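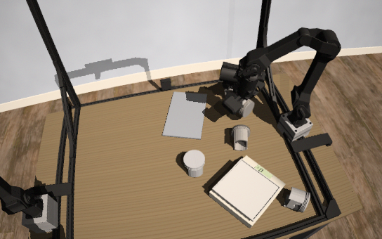 Wooden table with two black robot arms, computer render

Filletham Stage Talk > Touring shows > Nurkadano at the Jandov - worth the ticket?

marrowlane
25 January 2022
I saw Nurkadano on the weekend at the Jandov Theatre and I would like to hear what other people thought. English is my second language, so please forgive me if I missed some jokes. For those who don't know it, it is a new musical about two sisters who inherit a ferry that is losing money. There are 23 songs, and I think this is too many. The first act is very strong. The sister duet before the interval made the woman beside me cry, and I was also not far from it. But in the second act each time the story begins to move, somebody stops to sing about the river again. I paid for row F and I don't regret it, but I would not go twice.

tuppence_gallery
Totally disagree about act two, sorry! The river songs are the whole point, they keep coming back with the words changed a little. By the last one the younger sister is singing what the mother sang in the opening. I got goosebumps.

marrowlane
Thank you, this I did not notice. I understood that the tune was the same, but the words went too fast for me. Maybe it is a question of sound also. In row F the drums covered the singers quite often.

oldprompter
The sound in the Jandov is always bad under the balcony and it has been since they changed the speakers. Sit upstairs, it's cheaper and you hear every word. As for the show, I'm with the first poster. Cut four songs and the comedy customs officer and you have a good evening.

tuppence_gallery
Cut the customs officer?? He got the biggest laugh of the night when I went.

oldprompter
He got the only laugh when I went.

kettleblack9
Did either of you have the understudy? We had a slip of paper in the program saying the older sister was being played by the understudy and she was wonderful, a very warm low voice. No idea what the usual one is like.

marrowlane
We had no slip of paper, so I suppose it was the usual one. She was good in the quiet songs and a little bit hard in the loud ones. The acting I liked very much, especially the scene where she reads the bank letter and pretends that it is only advertising.

dresscircle_dan
Can we talk about the price? I paid $9 for a program with mostly ads in it. The colour photos are from a rehearsal and half of the cast are in track pants.

kettleblack9
The same at every touring show now. I stopped buying them.

tuppence_gallery
I still have all of mine, in a box, and I will defend every dollar.

marrowlane
One practical question. My neighbour wants to bring her mother, who walks with a stick. Is there a lift to the balcony? I looked on the theatre's page and it only says 659 seats and "accessible venue", without details.

oldprompter
No lift to the balcony last time I was there. Tell her to ring the box office and ask for the end of a row in the stalls, left side. The entrance from Sotiropoulos Street has a ramp - the front doors have nine steps and the rail is only on one side.

marrowlane
That is very helpful, I will pass it on. And they should sit further forward than the balcony edge, if I understood you well?

oldprompter
Yes, row H or closer. Behind that the sound goes muddy.

dresscircle_dan
Does anyone know if it comes back in March? My sister missed it and she's been in a mood since.

kettleblack9
The poster in the foyer said "returning soon" and no date. I'd try their mailing list.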